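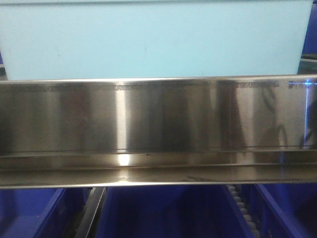
Perception node loses the edge on polished stainless, anyone solved this in software?

tamarack_joe
Hi all, longtime reader, and I hope this is the right section. I'm working on the picking cell at Itbridge, running the Drurkel vision stack, and our fixed camera looks at a stainless channel with blue bins below it. The depth map near the steel is a mess. Wherever there's a bright streak on the face, the segmenter decides it has found a part, and the planner very politely plans a grasp on a reflection. I logged 2849 frames and 16 of them gave a confident pose in thin air. I've raised the confidence threshold, but then we start missing real parts in the bins, and I'd hate to trade one headache for another.

pelham_k
Welcome! We fought this for most of January. Mask the steel out completely. It's fixed and so is your camera, so draw a polygon once, load it as a static mask, and let the segmenter only see the bins. Took me 15 minutes and I felt a bit silly for not doing it sooner.

Rhydian Watkins
I'm going to disagree a little with pelham_k, with affection. A static mask is lovely until someone bumps the camera mount, and then you're masking bin instead of steel and the log looks perfectly happy. I'd keep the channel in the collision model, fit its long front edge on startup, and hang the mask off that fit. Roltard has a plane-fitting tool that copes well enough if you feed it the rim and leave the shiny face alone.

pelham_k
Fair, but if the mount moves he has bigger problems than a mask, his whole hand-eye calibration is off!

Rhydian Watkins
Sure, and the edge fit would be what tells him so.

tamarack_joe
Thank you both, this is so helpful. I'll start with the polygon tonight and try the edge fit after. Does the fit slow down startup much?

Rhydian Watkins
Mine adds 40 ms. Post your config if it gives you trouble.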